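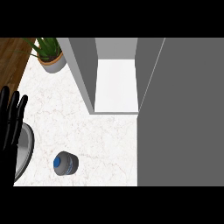 Drumness app listings, read me first

Hi! Drumness is a table of mobile apps I collected from the Preltine store, one row per app, with whatever the store page said about it on the day I grabbed it. I started it to settle an argument over whether small app stores are full of flashlight apps (this one has plenty, but weather apps beat them easily), and then I kept going.

What you get

There are 217 apps in the current version, dated 2018-03-24. Everything lives in 2 files. The big one is apps.csv, and the little one is categories.csv, which maps the store's category codes to names a person can read. Both are UTF-8 with a header row, and commas inside app titles are quoted properly now. Sorry to anyone who fought with the first version!

Columns in apps.csv

app_id: the store's own ID. Keep it as text or your spreadsheet will eat the leading zeros.
title: exactly as listed, emoji and all.
category: a code, look it up in the other file.
price: US dollars, 0 for free. In-app purchases don't count here.
rating: the average stars shown on the page. Blank if there weren't any ratings yet.
size_mb: download size. The store rounds this, so don't lean on it too hard.
updated: the last update the developer posted.
permissions: separated by semicolons, in the order the store shows them.

How I collected it

I used a script called Wijaya, which I wrote for a different project and bent into shape for this one. It walks the category pages, opens each listing and waits 30 seconds between requests (slow, I know, but it's a small store and I'd like to stay welcome). A full pass took 7 tries the first time, mostly my own fault: I'd forgotten that some titles contain line breaks. Who puts a line break in an app title? Music apps, mainly.

Things to watch out for

Ratings on new apps are all over the place. Some apps show up under two names, usually a free one and a paid one, and I left both in. Games are thin because the store keeps most of them in a separate section that Wijaya can't read yet. The store also changed its category codes in June, so the older copy of this table floating around won't join cleanly with the new categories file.

Using it

Load it in anything that reads CSV. I do my own charts in Stenine, and the saved workbook is in the extras folder if you want it. Use the table however you like, just link back here. App titles belong to their developers, obviously.

If you spot a wrong row, open an issue with the app_id and what the page says now. I fix those in batches when I do the next pass.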